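Gripper and Wrist Camera Trials: Frequently Asked Questions

Maintained by Sarita Jaiswal. Last changed 25/10/2021, after the same question arrived from two people in one afternoon. 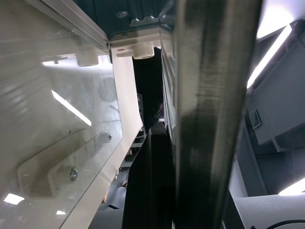 These are the questions we get from people who want to borrow a gripper, compare one against another, or complain that their favorite lost. Please read the page before writing to us. We know you won't, but it feels right to ask.

What are you comparing?

Two grippers and two wrist cameras, on the same arm, doing the same chores. The grippers are the Grito, a parallel-jaw model with flat pads, and the Hullon, which has curved fingers and a high opinion of itself. The cameras are a wide-angle one and a narrow one. Each gripper gets a turn with each camera.

Which gripper is better?

For small boxes, the Grito. For bottles, door handles and anything round, the Hullon. If you wanted a single winner, Prys Price will give you one with great confidence, and you should ask him again the next day to see if it's still the same one.

How many grasps have you logged?

2987. We were going to stop at a rounder number, but the Hullon pads wore through and the spares were in the mail. Anything logged with the worn pads is marked in the sheet and left out of the success rates.

What counts as a success?

The object leaves the surface, stays in the gripper for 10 seconds, and goes back down where it was supposed to go. Dropping it in the right place from a height doesn't count. Adelmo argued for half credit and lost.

Why does the wrist camera have so much trouble with clear panels?

Glass and clear acrylic give it very little to hold on to. What it mostly sees is the ceiling lights bouncing back, and it will take a long streak of glare for the edge of something if you let it. Depth readings on clear surfaces jump around or go missing. Smudges help a little, so please don't clean anything until you've asked whether a run is in progress. Sunita Chaturvedi once cleaned a panel out of pure kindness and cost us a morning.

Can't you just turn off the lights?

We tried. The glare went away and so did everything else. The current plan is to leave the room lights on and teach the software to distrust bright stripes. Tilting the wrist a few degrees between views also works, as reflections move and bolts stay put.

Why does half of every picture seem to be a big blurry metal thing?

Because the camera rides at the wrist, and in tight spots the wrist goes very close to posts, rails and door frames. The lens is focused for the distance where grasping happens. Anything nearer turns to mush. The wide camera suffers from this more than the narrow one, but the narrow one can't see what it's about to hit, so pick your poison.

Why is the picture tilted?

The wrist turns and the camera turns with it. We store the wrist angle with every picture, and there's a small script to level things if the slant bothers you. The grasp software doesn't care. Visitors do.

Which controller are you running?

The Alhassan, with its stock settings apart from the speed limit, which we lowered. We spent most of September on the Wedus controller before that. The Wedus was smoother in open space and got sulky near obstacles, stopping dead and waiting for someone to press the reset button. The Alhassan moves like it's carrying soup, but it finishes.

Can people be near the arm while it runs?

Only outside the taped line, and only with someone holding the stop button. Dark clothes in a dim corner are hard for the person on the button to keep track of, so if you're staying for a whole session, wear something that shows. Anju Bhatt has the vests. They're ugly and they fit no one.

Do cables get in the way?

Yes. Next question.

All right, do you have any advice about cables?

Leave slack at the wrist, turn the joint through its full range by hand before powering up, and tie the cable in at least two places along the arm. If you're swapping from the Grito to the Hullon, the connector is on the other side, and the cable that was a perfect length will be too short.

How long does a swap take?

The gripper comes off with 6 bolts. Allow half an hour, plus however long it takes to find the right hex key. Recalibrate the camera afterward, even if you only moved the gripper. We skipped that step once and have a lovely set of grasps on thin air.

Can I bring my own gripper?

Yes, if it fits the mounting plate and you bring the drawings. Send Sarita the weight and the finger opening first. "Pretty light" isn't a weight.

Can I have the raw pictures?

Ask Adelmo Ferraro. Bring an empty drive, and label it, or it joins the others in the drawer.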